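Home News Tetberg confirms suspension and engine changes for second half of season

Tetberg Racing has confirmed a revised technical package for its 250 program, to be introduced on May 24, 2019 at the Kokthorpe test track and raced from the following round onward. The changes cover the fork internals, the rear linkage and the ignition map. The frame and swingarm carry over from the opening rounds.

Team technical manager Reijo Karppinen said the fork was the priority. The early-season setting used a stiff mid-valve to control pitch under braking, but riders reported harshness on square-edged bumps late in the motos. The revised fork uses a softer mid-valve stack with a firmer base valve, and oil height has been lowered to give a more gradual rise in pressure toward the end of the stroke.

"We were running the fork too high in the travel," Karppinen said. "It was good for one fast lap. After 20 minutes the front wheel was skipping and the rider had to slow his entry speed. The new setting gives up a little on the first lap and holds its line later."

The linkage change is smaller. A longer pull rod drops the rear of the bike and flattens the leverage curve in the first third of the travel. Koppel, which supplies the team's shocks, has recut the main piston to suit. Both riders tried the old and new rods back to back on sand and hardpack, and both chose the longer one. Shock spring rates stay the same.

On the engine side, the team has moved peak power lower in the range and softened the step in delivery on corner exit. Compression ratio and cam timing are unchanged. The new ignition map retards the first part of the curve and brings full advance in later — a change made mainly for starts on concrete pads, where the previous map was prone to wheelspin. A second map for deep sand can be selected from the handlebar switch.

Durability work was done on the dyno at Skatberg. The race engine completed 616 minutes at mixed load before teardown, and piston and ring wear stayed inside the team's limits. Service intervals will remain as they are until July, when they will be reviewed using data from the hotter rounds.

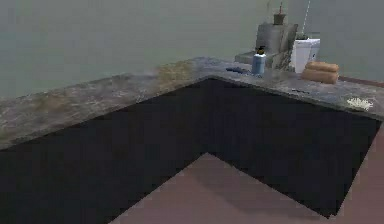

Clutch parts are also new. The team has gone to a heavier pressure plate spring and a revised basket with wider oil passages, after both riders reported lever fade in the second moto at the last two rounds. The number of friction plates has not changed. Karppinen said the heavier lever pull had been accepted without complaint, although one rider has asked for a longer lever.

Gearing will be decided at each track. The team expects to run one tooth more on the rear sprocket at tighter circuits, where the lower power peak makes third gear usable in more of the corners.

The fork and linkage parts will not be offered to customers this season. A kit version of the ignition map is under discussion with Koppel — no price or release date has been set. Tetberg will run the old fork as a spare at the next round and retire it after that.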